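Housekeeping Basics, Session 4: The Small Cleaning Kit
Handout by Hugo Esteban – please keep it, we'll use it again in Session 5
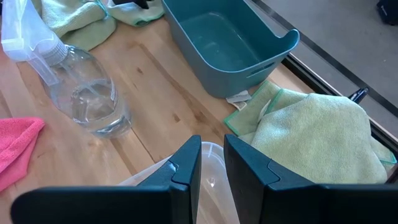 How do you stop one cloth from spreading grime from the bathroom to the kitchen?

Give each room its own color and stick to it. In my own place green does the kitchen and dining surfaces, pink does the bathroom, and a cloth that has lost track of its job goes straight in the wash. You can pick other colors, just write them down somewhere the rest of the household will see.

Okay, cloths first, because that's where most of last session's questions were. Microfiber picks up dust best when it's dry and grease best when it's barely damp. I see a lot of people soaking them and then wondering why the table is streaky! Wring it out until it stops dripping, then wring it again. Fold it in half and in half again and you get eight clean faces to work with (four if you forget to flip it, which I do all the time).

Washing: 40 degrees Celsius is fine for the dusting cloths, 60 for anything that's been near a toilet. No fabric softener, please. It coats the fibers and the cloth just pushes the dirt along. I dry mine on a rack and leave them overnight.

Spray bottles. I like the clear plastic kind with a trigger, since you can see what's left inside without picking it up. Plain water is enough for most daily wiping. If you add dish soap, a few drops will do – more than that and you'll be rinsing all afternoon. Label the bottle with what's in it and the date you mixed it. Never mix bleach with vinegar or with anything containing ammonia, and don't refill an old bleach bottle with something else.

A word on wooden tables, which came up twice last time. Spray the cloth and leave the table alone. Water that sits along a plank seam will work its way in and lift the finish. Wipe with the grain, then go over it once more with a dry cloth. Small scuffs are part of owning a table, and scrubbing them usually leaves a dull patch that's uglier than the scuff. Knots are dark anyway, so don't try to clean them lighter (one of my early students tried, with a scouring pad, and we still talk about it).

Baskets and tubs. A plastic basket makes a good carrier and it rinses out in the sink. Bottles stand upright along one side, folded cloths go on the other. Small stuff like spare nozzles and scrubbing pads gets its own little tub, otherwise it all ends up at the bottom. I empty my basket every December and it's amazing what turns up.

Homework
Put together a kit for one room. Keep it to 9 items or fewer.
Time yourself wiping down one table, start to finish.
Leave a damp cloth bunched up for 24 hours and hang another one flat. Smell both. Bring your notes, not the cloths!

Next session is floors, so wear shoes you don't mind getting wet.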